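Können Maschinen jetzt endlich den Haushalt machen?

4. September 2026

Seit Februar führe ich eine Liste mit Arbeiten, die ich gern an eine Maschine abgeben würde. Ganz oben steht das Wegräumen von Einkäufen. Spülen und Saugen sind halbwegs gelöst, aber die Chips und die Milch trage ich immer noch selbst an ihren Platz.

Auf dem Papier ist die Aufgabe einfach: greifen, anheben, in den richtigen Behälter legen. Schwierig wird es beim Greifen. Eine Chipsdose ist glatt und rund, eine Tüte gibt nach, ein Getränkekarton hat Kanten und ein ganz anderes Gewicht. Wer zu fest drückt, hat Krümel.

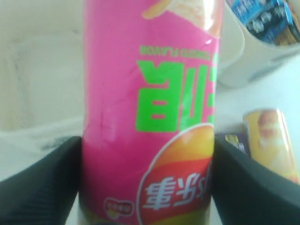 Kann man so etwas heute schon für die eigene Küche kaufen?
Für einzelne Handgriffe gibt es brauchbare Arme, für eine ganze Küche würde ich noch kein Geld ausgeben.

Si-woo Wi, mit dem ich früher bei Rellent im Lager gearbeitet habe, sieht das optimistischer. Er meint, Sortieren in feste Behälter sei der Teil, der zuerst kommt, weil man die Umgebung anpassen kann. Ein Zeichen auf die Kiste, immer derselbe Tisch, gutes Licht. Das stimmt wohl. Bei Rellent hatten wir 328 Lagerplätze, und auch für uns Menschen ging es erst schnell, als jeder Platz beschriftet war.

Zu Hause sieht es anders aus. Mein Vorratsschrank hat keine Symbole, und was hineinkommt, wechselt jede Woche. Dazu kommt die Frage, wer hinterher kontrolliert — wenn ich danebenstehen muss, kann ich die Dose auch selbst nehmen.
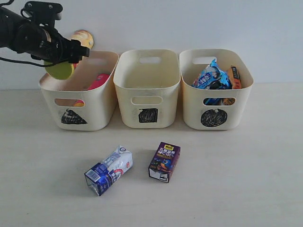
Snacks einräumen: drei Kisten, markiert mit Dreieck, Quadrat und Kreis.

Meine Grenze liegt bei 500 Euro und null Aufsicht. Beides zusammen sehe ich in den nächsten Jahren nicht. Für Werkstatt und Lager würde ich anders rechnen, dort wiederholt sich derselbe Griff den ganzen Tag, und eine Kiste mit Symbol stört dort keinen. Als Nächstes auf der Liste steht Wäsche falten, dazu schreibe ich einen eigenen Beitrag.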